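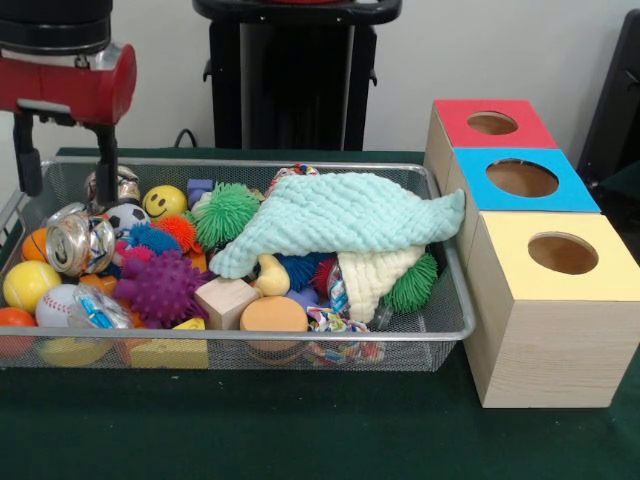 Ticket 843: Label printer drops every second job
Opened by: Lensa Abera, front desk
Assigned to: Wubit Dinsa
Location: Stonside, ground floor
Status: Resolved

9:10 am, Lensa Abera
The Drekilix label printer by the returns counter prints the first label and skips the next one. The skipped job shows as "sent" in Medance but nothing comes out. No red light. I have turned it off and on twice. We have a stack of returns to tag, so please look at this today.

9:35 am, Wubit Dinsa
Is it only labels from Medance, or do test labels skip too? Hold the feed button until it blinks, let go, and tell me how many come out.

9:50 am, Lensa Abera
Held the button. It gave four test labels in a row with no gap. Sent four from Medance after that and got labels 1 and 3.

10:20 am, Wubit Dinsa
Then the printer itself is fine. Remoted in to the desk PC. There are two queues pointing at the same printer, "Returns" and "Returns (Copy 1)". Medance is set to share jobs between them. The copy is on an old port and holds everything. 28 jobs were stuck in it. Cleared them.

10:45 am, Wubit Dinsa
Removed the copy queue. Restarted the print spooler. Asked Lensa to send four labels.

10:52 am, Lensa Abera
All four printed. But now the text is shifted to the left and the first digit of the item number is missing.

11:15 am, Wubit Dinsa
The remaining queue had the default label size. Changed it to match the roll and saved it as the default for all users. Left offset set back to 0. Please try a mixed batch, since the toy returns use the long item name.

11:40 am, Lensa Abera
Ran a batch for the mixed toys basket. Item numbers are complete. Long names wrap to a second line as before.
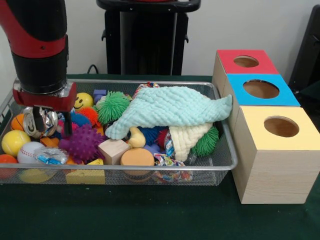 Mixed toys basket, returns

1:05 pm, Desta Woldemariam
Same copy queue was on the PC in the back office. Removed it there as well. I think it came in with the driver update in March. Gudeta still has the old driver, so I have not touched that site.

2:30 pm, Wubit Dinsa
Checked the queue again. 1580 labels on the counter, nothing waiting. Added a note to the setup sheet: after a driver update, open Printers and delete any queue with "Copy" in the name before starting Medance.

3:15 pm, Lensa Abera
No skips since lunch. OK to close.

Closed by Wubit Dinsa.

Questions about this ticket? Contact the Stonside help desk, ext. 3000 | Back to top
This site uses cookies to keep you signed in. Accept | Settings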